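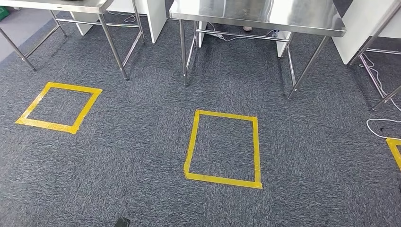 By Hakim Teoh, with corrections from Charoen Wannasri
Last change: 2022-05-09

Drusberg floor set: read me first

Drusberg is a set of recordings from the Hikine mobile manipulator driving between steel work tables and stopping at places marked on the floor with yellow tape. The set has 368 runs. In 28 of them the robot did not stop where it should, and these runs are the reason why we write this file with more care than usual.

What went wrong

The robot is told to stop inside a taped outline in front of a table. In the bad runs it took the edge of the wrong outline as its goal and continued to drive toward the table legs. The legs are thin and polished, and the depth sensor often returned no points for them. The safety stop therefore came late. In 3 runs the base touched a leg. No person was hurt, but people do stand behind the tables during recording, so we treat every one of these runs as a safety matter.

Conditions on the floor

The carpet is dark gray with light flecks. The tape lies directly on it, and the corners overlap a little and are not exact. Please do not use the tape as a measured reference. White cables lie on the carpet under the tables and also in the open part on the right side. The planner has no class for cables and will drive over them.

Files

runs/ has one folder for each run, with head camera video, base odometry and gripper state.
faults.csv lists the 28 bad runs, with the time of the wrong goal and the time of the stop.
contact.csv lists the runs with contact only.

Known problems

The stop time in faults.csv is taken from the base controller, whose clock is 700 ms behind the head camera. We did not correct it in the files.
The gripper tip can enter the lower part of the camera view. The Prulwood detector sometimes marks it as an obstacle.

Before you repeat the test

Limit the base speed, move the cables away from the path, and keep one person at the stop button who has no other task. Do not start a run while somebody is behind a table.

Questions about the fault labels go to Charoen Wannasri.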